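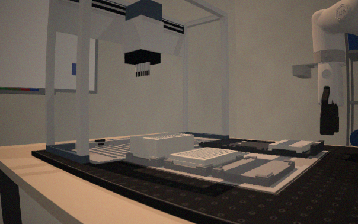

Figure 3. Simulated cell: pipetting head raised, gripper empty and clear of the deck.

Section 2. Recovering from a missed plate pickup

Missed pickups are the fault you will meet most often on the Hiner cell, and they are a great way to learn how the arm and the liquid handler talk to each other. Run through this once in the simulator before you try it on the real thing – it's well worth the ten minutes!

You will see error 394 (gripper closed, no plate detected). The arm stops where it is and the deck program pauses.

CAUTION: A paused arm is still powered. Press the emergency stop before you reach over the deck.

1. Write down the step number shown with the error. Do not clear the error yet.

2. Check that the pipetting head is fully raised, with the nozzles well above the tallest rack on the deck. If it isn't, choose Head Up and wait for the tone.

3. Press the emergency stop.

4. Look at the plate the arm was sent to fetch. It should lie flat inside the corner clips of its holder. A plate riding up on one clip is the usual culprit, and you can reseat it by hand.

5. Step back, release the emergency stop and choose Retract. The arm moves straight up at slow speed.

6. Choose Open Gripper, then Retry Step.

Note: Retry Step repeats the pickup only. Wells that were already filled are left alone.

If 394 comes back after 2 retries, stop there. The taught position has probably drifted, so go to Section 3 and teach the holder again. Xuelian Mao's trick of approaching from the rear of the deck works beautifully with low plates.

CAUTION: Never teach a position with the head lowered. On our Tarkbridge cell the wrist caught a nozzle that way and bent it.

Log every 394, even the ones you fix in seconds. Send the log to Ezequiel Montes after every 1000 pickups.

Revised April 24, 2021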